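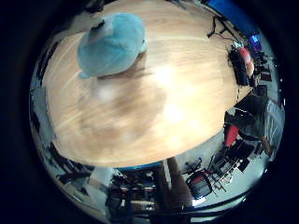 Desk toy study: people wanted who work at a table most of the day

Zusley Workplace Research, Janemcombe

We are looking for adults who would be willing to keep a soft toy on their desk for five weeks and tell us, in a short diary, whether it made any difference to anything. You will be paid £80. You do not have to like soft toys. If you think the whole idea is daft you are very welcome, and you would be in company with the person running it.

Why we are doing this

Over the past couple of years a lot of claims have been made for small soft objects at work. They are supposed to calm you down, help you concentrate, stop you picking at your nails, make meetings kinder and improve your mood on a grey afternoon. Some offices have bought them by the box. I have read a good many leaflets on the subject and a smaller number of studies, and the leaflets are a great deal more confident than the studies.

Most of what I could find asks people how they feel straight after being handed a free toy. People who have just been given something for nothing tend to say they feel fine. Hardly anyone goes back a month later to see whether the toy is still on the desk or has slid down behind the radiator. I would like to know that, and I would like to know it from people who have no reason to be polite to me.

My own guess is that the effect is small and wears off in the second week. I have written that guess down and lodged it with a colleague who has nothing to do with the project, so that I can't quietly change it afterwards. If I am wrong I will say so in the report.

What you would be asked to do

Come to a first visit at our rooms in Strobel House. We sit at an ordinary wooden table, you fill in a form about your working day, and you choose between the toys on offer. One is a pale blue thing, fuzzy and rounded, coming to a bit of a point at the top. The others differ in shape and size. We call the whole lot Imells because that was the label on the folder when the project started and it stuck. There is no meaning in it and you can call yours what you like, or nothing.

Take the toy away and put it on the surface where you do most of your work. It can go next to the keyboard, by the phone, on top of a pile of post, wherever there is space. It should stay within reach. Please don't put it in a drawer in the first week. After that, if it ends up in a drawer, leave it there and tell us when it went in.

Fill in a diary sheet at the end of each working day. It asks whether you touched the toy, whether you moved it, what else was on the desk and how the day went. On most days it should take less time than making a cup of tea. There is a box at the bottom for anything else and you can leave it empty. I would much sooner have an empty box than something you made up because you felt you ought to.

Come back for a second visit at the end, bring the toy and the sheets, and talk to me for a while. I will ask some dull questions about where your things are kept and some slightly less dull ones about whether you missed it at weekends. That makes 2 visits in all, both at Strobel House.

Some people will be put in a comparison group. If you are in it you won't get a toy. You will get a plain object of a similar size, or nothing, and fill in exactly the same sheets for the same money. You can't choose your group. I know this is a disappointment to some and a relief to others.

Who can take part

You need to be eighteen or over and spend the larger part of most working days at a desk, table, counter or bench that you use regularly. It doesn't have to be in an office. Kitchen tables count. So does a reception desk, a sewing table, or the end of the dining table you clear every evening before supper. Hot-desking is harder for us but ask anyway.

You need to live or work near enough to Janemcombe to get to us without it spoiling your day, as we can't pay for long journeys. Local bus fares will be paid back if you keep the ticket.

We can't take people who sell toys or who write about them for a living. We also can't take anyone who took part in our February trial. That one went badly (the diaries were far too long, and people filled in a whole week at once on a Friday afternoon in the same pen) and the forms have been cut right back as a result. If you were one of those people, thank you, and I am sorry about page four.

If you have a dog at work, please mention it. We lost more toys to dogs than I had allowed for.

Things you might be wondering

Who pays for it? Zusley does, out of its own research money. No toy maker has put anything in, and we bought the toys at the ordinary price. I would not be doing it otherwise, having seen how the other sort of study tends to come out.

Will my employer see what I write? No. We don't contact employers at all. If your manager wants to know why there is a soft toy on your desk, there is a short letter we can give you, which says that you are in a study and very little else.

Do I keep the toy? You can if you want it. We ask only after the final interview, and we note down who says yes. Please don't decide in advance to be nice about it.

What if I forget to fill in the sheet? Leave it blank and carry on with the next day. A blank is a result. A guess three days later isn't one, and I can usually tell.

What if I stop? Then you stop. You don't have to give a reason. You will be paid for the first visit and for each full week of sheets you hand in.

Is this therapy? It is not. I am not a therapist, and I am not in a position to offer advice on stress or sleep or anything of the kind. If you are having a hard time at work, a toy and a diary sheet are a poor answer to it and I would be uneasy about you joining in the hope that they might help.

Are the toys washable? On the whole, yes, by hand. Some have come back with tea on them. We write that down as well.

Will I be photographed? Not by us. We may ask for a picture of your desk once a week, taken by you, with nothing private in it. You can say no to that part and still do the rest. Please don't tidy first. A clean desk that appears once a week is no use to me, and I would sooner see the cables and the old envelopes.

What you get

£80 for the full five weeks, paid by bank transfer after the second visit. Tea or coffee at both visits, with biscuits of the kind that come in a large tin. A copy of the report when it is written, in plain English, including the parts that didn't work. I make no promise that you will feel calmer.

I should say something about the money, as someone always asks whether it is too much or too little. Divided over the sheets and the visits it is a modest sum. It is meant to cover your time and the nuisance. It isn't meant to make you feel you owe us a good result, and if you find yourself writing something cheerful because you are being paid, please cross it out.

How to apply

Write to Manaia Pomare, Desk Toy Study, Zusley Workplace Research, Room 207, Strobel House, Janemcombe, or leave your name at the front desk on the ground floor and ask for it to be put in my tray. Tell me what sort of work you do, what you do it on, what is on that surface at the moment, and the best time of day to reach you. A few lines will do. There is no need for a CV, and I don't want to hear that you are passionate about wellbeing.

We are holding an open morning on Sat 13 August for anyone who would like to see the toys and the diary sheets before making up their mind. You can handle everything, read the consent form at your own speed and leave without signing. Several people did just that last time and one of them gave me the best criticism of the form that I have had. The lift is unreliable, so if stairs are a difficulty let me know beforehand and I will meet you in the ground floor room instead.

Places will be offered after the open morning. If more people apply than we have room for, names will be drawn by lot, with no preference given to the keen. Everyone who writes will get a reply, although it may be a short one.

Manaia Pomare
Desk Toy Study, Zusley Workplace Research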